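Incidencia: peso distinto en el manifiesto de carga
Abierta por: Nazanin Taheri, almacén de exportación Grasen
Estado: en curso

09:10. El manifiesto del vuelo de tarde muestra 2.000 kg para el lote de Enex, pero la báscula dio 1.844. He repetido el pesaje y sale igual.

09:40. Zeeshan Mughal: ¿el lote entró con reserva o con peso real?

09:55. Con reserva. Son 18 bultos y 4 de ellos llegaron más tarde, en otro camión.

11:20. Zeeshan Mughal: he borrado la reserva y he enviado de nuevo el mensaje. Por favor, confirma.

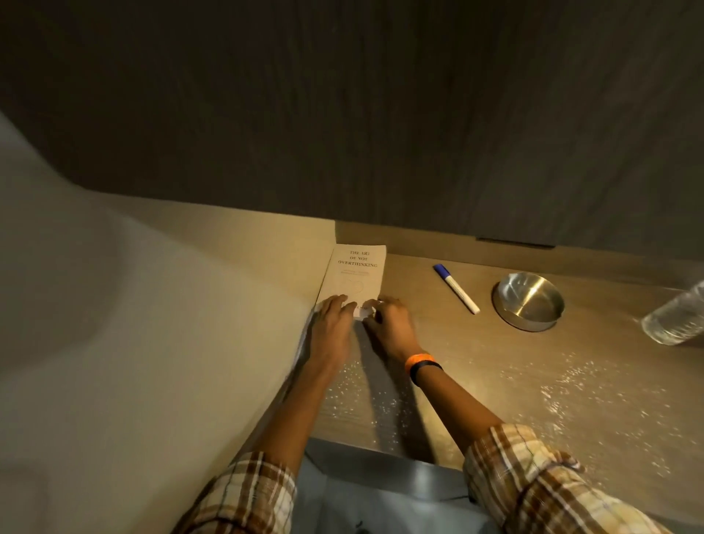

11:45. El manifiesto ya tiene el peso correcto, pero la etiqueta todavía imprime el antiguo. Pido que no cerréis el ticket.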